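Community Help > Local Transport > Tickets and passes

Piltance card charged me two times when I changed from train to bus at Wendport. Can I get the money back?

Asked 30 Dec 2022

Hello. I moved to Wendport in the autumn and I use the Piltance card every day. In the morning I take the Hundine line to Wendport Central, then I change to the Honkanen bus in front of the station. I understood that the change is free if you tap on the bus in 30 minutes after you leave the train. This week the card took the full bus fare on 2 mornings, even though I walked directly from the platform to the bus stop.

On the Piltance website I see only the word "adjusted" beside these trips. I wrote to the bus company and they told me to ask the train company. The train company told me to ask the card office. Does somebody know who is responsible, and what I must send them?

Answer 1 (marked as helpful)

The card office is responsible, so the train company gave you the right direction. I had the same problem in March and received the money after 12 days.

The transfer time is counted from your tap at the exit gate. At Wendport Central the side gates by the bicycle parking are often left open in the morning, and many people walk through without tapping. Then the system does not know that your train trip has finished, and it treats the bus as a new trip. Please look in your trip history. If there is no exit station next to the train trip, this is your problem.

What to do:

Log in to your card account and open the trip history.
Press "Report a trip" next to the bus trip, not the train trip. If you choose the train trip, they send you a general reply about train fares.
Write the bus number and the name of the stop. Route 2302 has two stops at the station, so say which one.
Keep the message short. I wrote a long one the first time and they answered only the first sentence.

The refund goes to the card balance. You cannot ask for it in your bank account if the sum is small.
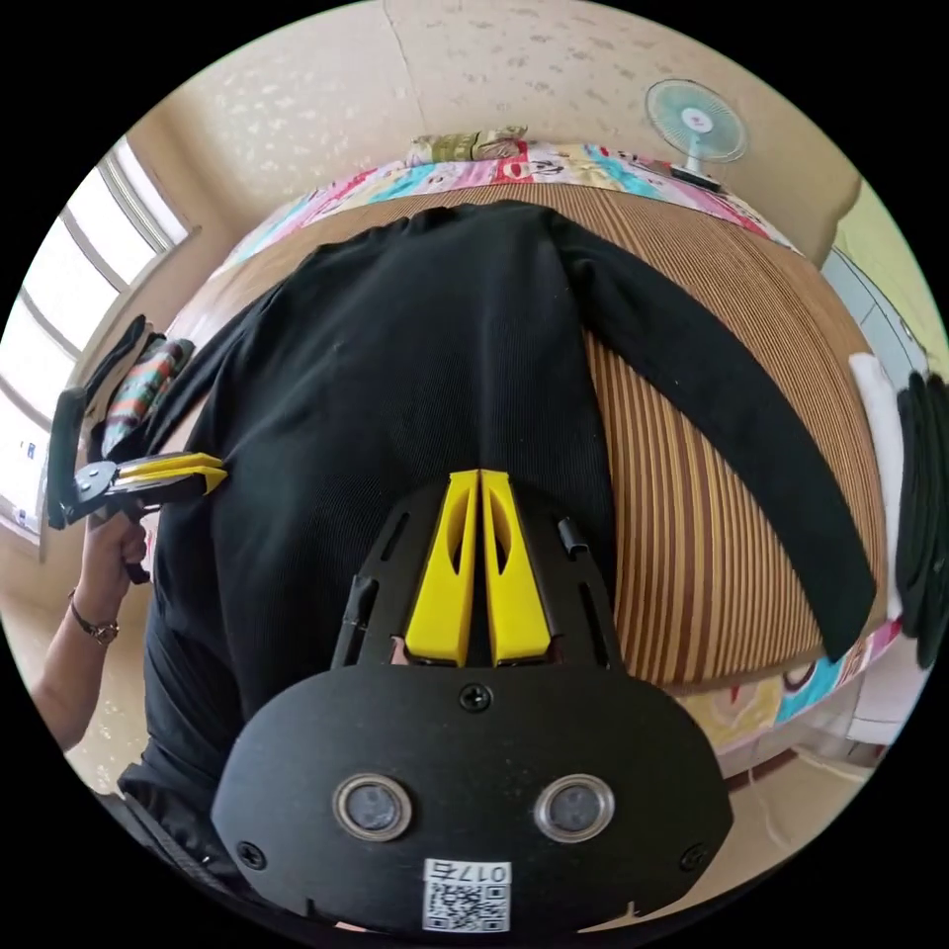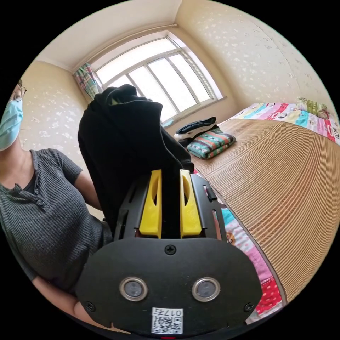

If you have the paper version of the card without an account, you have to go to the counter in the station hall with the card and fill in the form there. The counter is closed at lunch. I do not know if they accept the form by mail now, before they did not.

Answer 2

same thing happens to me all the time on the 2302. I just stopped to complain, it is one bus fare

Answer 3

I agree with the first answer, but I want to add one thing. "Adjusted" can also mean that you reached the daily maximum and the price was corrected during the night. Wait until the next morning before you report it. One time I reported too early and my request was closed, and I had to open a new one.

Also, please check that you tap the same card on both. I have my old card and my new card in one wallet, and the reader on the bus sometimes takes the wrong one.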